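Grurnon – enregistreur d'auditions et registre de présence pour commissions d'enquête, conseils de discipline et inspections
Stoststead, matériel de procédure
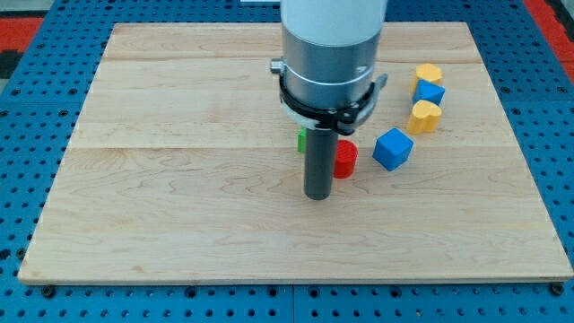
Le Grurnon suffit-il à prouver qu'une personne a bien été entendue tel jour par une commission ?

Il prouve qu'une séance a été ouverte, à quelle heure, qui a signé le registre et ce qui a été dit devant les micros. Si la personne a signé et parlé, la défense comme la commission auront du mal à soutenir le contraire. La valeur exacte de la pièce reste à l'appréciation de l'autorité ou du juge, selon le droit applicable chez vous. Notre certificat d'intégrité les aide à trancher, il ne tranche pas à leur place.

Présentation

Toute personne ayant fréquenté une commission d'enquête connaît le problème. L'avocat écrit que son client attend depuis une semaine qu'on veuille bien l'interroger. Le secrétariat répond que le client a été entendu longuement. Chacun produit un papier, les deux papiers sont signés, et l'on ouvre une enquête sur l'enquête.

Le Grurnon est un boîtier de table qui enregistre les auditions, tient le registre des entrées et des sorties et scelle le tout à la clôture de la séance. Il a été conçu pour des salles ordinaires : un bureau de ministère dont la climatisation tousse, une salle du conseil prêtée jusqu'à l'heure du déjeuner, une pièce de tribunal où la seule prise fonctionnelle se trouve derrière l'armoire. Il n'embellit pas les témoignages. Plusieurs clients nous ont posé la question.

Le projet est parti d'une remarque de Radomir Vukadinović, ancien greffier devenu notre responsable produit, qui avait passé une partie de sa carrière à retranscrire des cassettes où l'on entendait surtout des chaises. Il tient depuis à ce que chaque intervenant dispose de son micro et de sa piste. Il tient aussi aux câbles courts, mais sur ce point il a perdu.

Ce que l'appareil enregistre

Six pistes audio indépendantes, une par micro. En configuration habituelle : le président, deux membres, la personne entendue, son conseil, et une piste libre que l'on attribue à l'interprète quand il y en a un et au membre le plus bavard quand il n'y en a pas. Les six pistes peuvent être écoutées séparément, ce qui règle assez bien la question de savoir qui a interrompu qui.

Le registre de présence, signé au stylet sur la tablette fournie. Chaque signature est horodatée à l'entrée, puis à la sortie. Une personne qui quitte la salle sans signer apparaît comme toujours présente, et une alerte s'affiche à la clôture. Nous avons connaissance d'un expert-comptable officiellement en audition depuis le mois de juin.

Les suspensions de séance. Elles sont marquées par une touche dédiée, large, située sur le dessus. Pendant une suspension les micros sont coupés électriquement et un voyant rouge s'éteint. Les avocats regardent beaucoup ce voyant.

Les pièces présentées. Le secrétaire saisit leur cote au clavier au moment où elles sont montrées, et la cote s'inscrit sur la chronologie. Si la pièce n'a pas de cote, le Grurnon accepte « sans cote » et l'imprime tel quel dans le relevé, en caractères que nous avons refusé de réduire.

Scellement et certificat

À la clôture, l'appareil calcule une empreinte de l'ensemble des fichiers et l'inscrit sur deux supports amovibles identiques. L'un part au dossier. L'autre est remis à la personne entendue ou à son conseil, si votre procédure le prévoit. Le relevé de séance sort de l'imprimante intégrée avec la même empreinte, en clair et en code.

Toute modification ultérieure d'un fichier, même d'une seconde de silence, fait échouer la vérification. Le logiciel de contrôle est gratuit, fonctionne sans connexion et ne demande pas de compte. La partie adverse peut l'installer sans nous écrire. Elle nous écrit souvent quand même.

L'effacement d'une séance depuis l'appareil est impossible pendant la durée de conservation choisie à l'installation. Cette durée ne peut ensuite qu'être allongée. Nous recevons régulièrement des demandes concernant la fonction de raccourcissement, toujours urgentes, formulées au téléphone de préférence. Elle n'existe pas, et le service technique ne la garde pas dans un tiroir.

Caractéristiques

Pistes audio : 6, indépendantes
Capacité interne : 400 heures d'audition, toutes pistes actives
Supports amovibles par séance : 2, fournis par boîtes de 30
Autonomie sur batterie : 6 heures
Horloge : interne, sauvegardée, dérive consignée dans chaque relevé
Imprimante : thermique, intégrée, papier longue conservation
Réseau : aucun par défaut ; module filaire en option, démontable devant témoin
Langues de l'interface : français, anglais, espagnol, russe
Verrouillage : double clé, une pour la présidence, une pour le secrétariat
Garantie : 30 mois, pièces et main-d'œuvre

À propos de la double clé : elle est exigée pour la configuration et le changement d'heure, jamais pour démarrer ou clore une audition. Une première version demandait les deux clés au démarrage. Il suffisait alors qu'un membre oublie la sienne pour qu'une séance embarrassante soit reportée, et les oublis se sont révélés assez bien répartis dans le calendrier.

Contenu de la mallette

Le boîtier, six micros à pied lesté, la tablette de signature et son stylet, un second stylet (le premier disparaîtra), les deux clés sous enveloppes séparées, une boîte de supports amovibles, un rouleau de papier, l'alimentation, une rallonge et le guide du secrétaire. Le guide tient dans une poche de veste. Une version longue existe pour les services d'achat qui jugent un produit au poids de sa documentation.

Installation

Comptez 30 minutes la première fois. Posez le boîtier à portée de main du secrétaire, imprimante vers lui. Placez les micros et nommez les pistes. Faites parler chaque personne normalement, en évitant le traditionnel « un, deux, un, deux » à pleine voix, qui règle le niveau pour un orateur de stade et rend le témoin inaudible ensuite. Vérifiez l'heure avec les deux clés et imprimez le relevé d'essai, à conserver au dossier.

Les micros n'aiment pas les ventilateurs de plafond ni les tasses posées avec conviction. Dans une grande salle carrelée, un tapis sous la table améliore davantage le résultat que n'importe quel réglage de notre part.

Retours d'utilisation

À Ñahui, l'inspection des marchés publics utilise deux appareils en alternance pour les auditions de fournisseurs. Sa principale observation porte sur la piste libre, qu'elle voudrait double. Sa seconde porte sur le bip de clôture, jugé triomphal. Il peut désormais être baissé.

À Kirov, un cabinet d'avocats s'en sert du côté de la défense, pour préparer ses clients. L'usage n'était pas prévu, il est parfaitement légitime et il a produit la meilleure liste de défauts que nous ayons reçue. Le stylet attaché par une cordelette trop courte pour les gauchers vient de là. La cordelette a été rallongée.

Un service que nous ne nommerons pas a retourné le sien au motif qu'il « enregistrait aussi les questions ». Nous confirmons.

Limites

Le Grurnon ne retranscrit pas. Il existe des logiciels pour cela, de qualité variable, et les fichiers s'exportent dans un format qu'ils acceptent tous. Nous déconseillons de verser une transcription automatique au dossier sans relecture : un directeur financier y a déjà « détourné les yeux » de plusieurs comptes, formulation que son avocat a trouvée excellente.

Il n'identifie pas les voix. Deux personnes qui partagent un micro partagent une piste. Il ne détecte pas le mensonge, et aucun module ne le fera. Enfin, il n'envoie pas de convocations. Si la personne n'a jamais été convoquée, l'appareil produira un registre vide, d'une intégrité irréprochable.

Options et consommables

Module réseau filaire, pour les administrations disposant d'un serveur d'archives. Livré avec son propre scellé.
Jeu de deux micros cravate, pour les témoins qui se lèvent.
Housse rigide, recommandée si la commission voyage.
Supports amovibles, boîte de 30. D'autres marques fonctionnent, mais le relevé mentionnera qu'elles ne viennent pas de chez nous. Ce n'est pas une menace, c'est la ligne 2 du relevé.
Papier longue conservation, au rouleau. Le papier de caisse enregistreuse entre dans l'imprimante. Il pâlit au soleil plus vite que la plupart des affaires ne sont jugées.

Location

Pour une commission à durée limitée, le Grurnon se loue au mois, mallette complète. Le contrat prévoit la prolongation tacite, rédigée après étude de ce que « durée limitée » signifie dans la pratique. À la restitution, les enregistrements sont transférés sur supports scellés en présence d'un représentant du client, puis la mémoire interne est remplacée par une neuve. L'ancienne vous est remise.

Entretien

Un chiffon sec pour le boîtier, rien sur les grilles des micros. La batterie se change sans outil. L'imprimante signale la fin du rouleau avec assez d'avance pour terminer un relevé, à condition que l'on n'ait pas masqué le voyant avec le dossier en cours. La vérification de l'horloge se fait en atelier ou sur place, et donne lieu à un procès-verbal.

Commande et devis

Les devis sont établis par écrit, au même tarif pour tous les organismes publics, et nous n'accordons ni remise confidentielle ni geste d'accompagnement. Au vu de l'usage de l'appareil, la question nous surprend un peu chaque fois. Joindre à la demande le nombre de salles, la durée de conservation souhaitée et le nom des deux détenteurs de clés, qui doivent être deux personnes différentes.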